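4.2 Comparison of finger sets on thin-walled prismatic parts

The second set of trials looked at how finger stiffness and pad material affect the grip on thin-walled parts. Two finger sets were compared on the same arm with the same controller. The Nivia set uses bare metal fingers carried on printed mounts. The Jõgi set uses moulded rubber fingers that bend around the part as the jaws close. Both were driven by the same parallel gripper, so closing speed and commanded force could be held constant and only the fingers changed between blocks.

The test part was a hexagonal cup, printed with an open top and a closed base. We chose a hexagon over a round cup for two reasons. Opposite faces are parallel, so flat fingers can seat fully when the part is square to the jaws. When it is not square, the fingers first meet an edge between two faces, and the cup either turns into line or stays where it is. This gives a clear split between good and bad grasps that a round cup would hide. The cup is also easy to crush near the rim, where there is no floor to hold the walls apart.

Each trial had the same order. The cup was set upright on the work surface at a yaw angle drawn from a fixed list, the arm moved to a point above it, and the gripper closed at rim height. The arm then lifted the cup clear, held it still, and carried it to the release point. A trial was scored as a success if the cup was still in the fingers at the end of the carry and had not tilted beyond the limit set in Section 3.3. Slips during the hold and during the carry were logged separately. In total, 300 trials were run, split evenly between the two finger sets. Yaw order was shuffled within each block, and the block order was reversed on the second day to spread out any effect of pad wear.

Failures fell mostly into one class. Of the 57 failed trials, the greater part came from grasps in which the fingers closed on an edge and the cup did not turn into line. With the metal fingers these failures were abrupt. The cup left the fingers early in the lift, or it held through to release. With the rubber fingers the cup tended to stay in the grasp but settle at an angle, and many of these trials were failed on the tilt limit alone. A reader who cares only about whether the part arrives may wish to weigh the two differently - the scoring rule used here is strict on tilt because the next station needs the cup upright.

Wrist camera images were saved at the start of the hold for every trial. They were used to check the tilt estimate from the controller and to sort failures by contact type. Figure 9 shows a hold with the metal fingers, with the cup hanging upright between them. 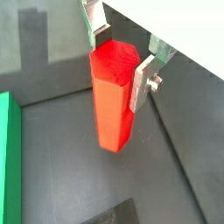 Figure 9. Wrist camera view during the hold phase, metal fingers, hexagonal cup gripped at the rim.

Sorting was done by two of the authors working apart, and cases where they disagreed were settled by replaying the joint log. Most disagreements concerned trials in which one finger was seated on a face and the other was close to an edge. We kept these as a separate class, as the joint log often showed a small step in jaw width partway through closing, which we take to be the cup turning late.

Rim damage was checked by hand after each block. The metal fingers left shallow marks on the outer faces at the higher force setting, and one cup was replaced after a wall split along a layer line. The rubber fingers left no marks that we could find, but they needed wiping between blocks to keep the grip consistent. At the lower force setting neither set caused damage, and the gap in success rate between them was smaller than the spread between days. We would not draw a firm conclusion from the lower setting on its own.

Two limits should be noted. The yaw list covers only one sixth of a turn, on the assumption that the cup is the same on all six sides. The seam left by the printer breaks this slightly, and we did not control for it. All trials also used a single gripper body, so any play in its jaws is shared by both sets and cannot be separated from finger effects. Repeating the metal finger blocks on the Tandivley gripper, which has a stiffer jaw guide, would help to settle the second point.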